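9/10/21 - Packing trial, Mundby box

Carton from Cludley arrived flat, one corner crushed, set aside. Stock sheet gives board weight as 400 gsm. I have not checked it.

Aim is one gift box per order, small toiletries and soft goods together. Isis list used again, no changes since May. Shipping limit 1000 g per box including lid. Jacquet want 3 trial packs before they agree the layout.

Packing order is still to be settled. Last time the heavy pieces went in late and the lid bowed, so flat and heavy first this time, soft goods as fill. With the pink box open and still empty, the blue pack of wet wipes is the obvious base layer, then the tub of cotton swabs beside it. The green yarn can go in on the diagonal, paper band kept on. Sponge last - it marks easily. Weigh before closing.
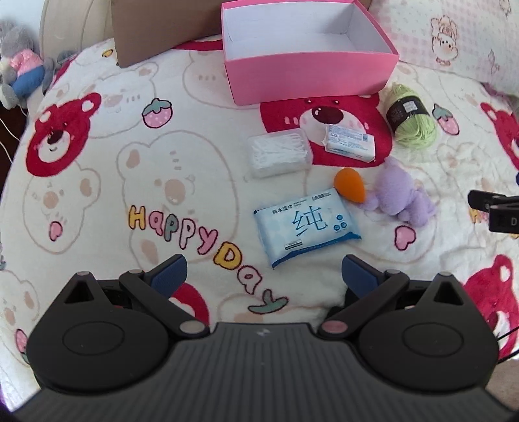
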